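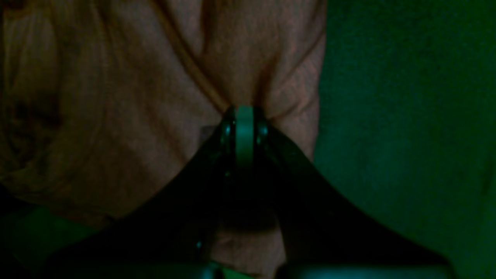 Pad pressure is the first setting to check before a two-finger gripper handles laundry. Set it on scrap fabric, never on a garment. Start at the lowest value and raise it one step at a time until the cloth lifts and stays held. A narrow pad pinching a single point, as on the orange cloth, gathers the fabric into a tight knot of folds, and those folds take most of the load. A thin weave needs less pressure than a fuzzy one. Write the final value on the bench card with the fabric type.

Gellard Workshop Tips, sheet 4: Cloth handling with bench arms
Revised 2 Oct 2018

Floor and cables

Cables cause more stopped runs than software does. The Flarholm shop rule is short:

Keep power and signal cables on the side of the table away from the operator.
Leave slack at every joint. Move the arm by hand through its full reach and watch the loop at the wrist.
Place the power strip where its switch can be reached without leaning under an arm.
Coil spare length and tie it. Do not tie it to a table leg that gets moved.
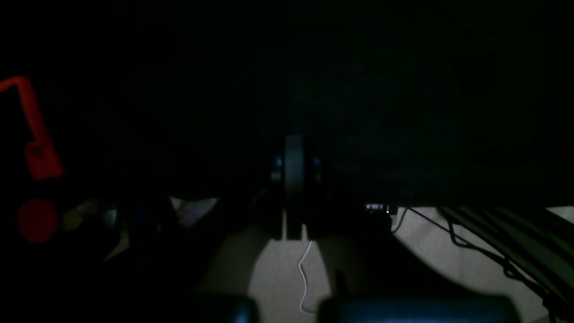
Thin cables need a second look. They snag on chair wheels and pull out of small connectors with very little force. Tape them down every 300 mm on hard floors. On carpet, use hook-strip covers - tape leaves glue and lifts within a week. Pull each connector lightly at the start of a shift, and replace any that moves.

Table covering

Use a plain, dark, matte cloth that contrasts with the garment. Clamp it at the edge. A loose cover shifts when the gripper drags fabric across it, and every stored position is then wrong by the amount of the shift. Keep clamps outside the working area, or add them to the no-go zones.

Scissors, pins and seam rippers go to the side of the table before power is applied. The Widmer checklist asks for a clear strip of 245 mm around the garment. That is enough for small items. For adult shirts, add 100 mm on the sleeve side.
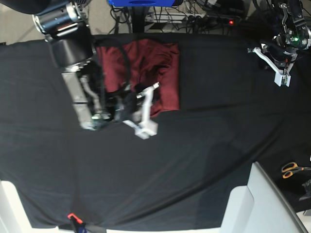

Two arms over the covered table, with the folded maroon item toward the far side.

Working with two arms

Give each arm its own half of the table and one shared zone in the middle. Only one arm enters the shared zone at a time unless the program has been tested at low speed. Hands stay off the table while either arm is enabled. A lit LED on an arm is no substitute for checking the enable switch.

Laying out a shirt

Lay the body along the long side of the table. Smooth out from the collar to the hem. Set one sleeve before touching the other. Check that no cable rests on the fabric before closing the gripper, as a trapped cable will drag the collar out of line. 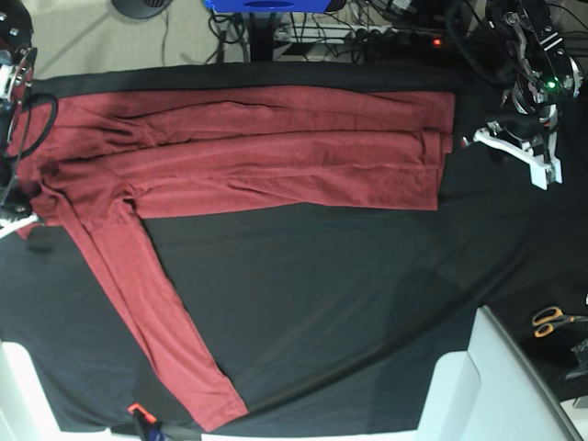
Long-sleeved knit shirt on black cloth, one sleeve laid out diagonally.

Service intervals

Wipe fingertips with a dry cloth daily. Check fingertip screws weekly. Replace soft pads at 1,000 grips or at the first visible split. Haltier pads are sold in pairs - change both. The next revision of this sheet is due in January.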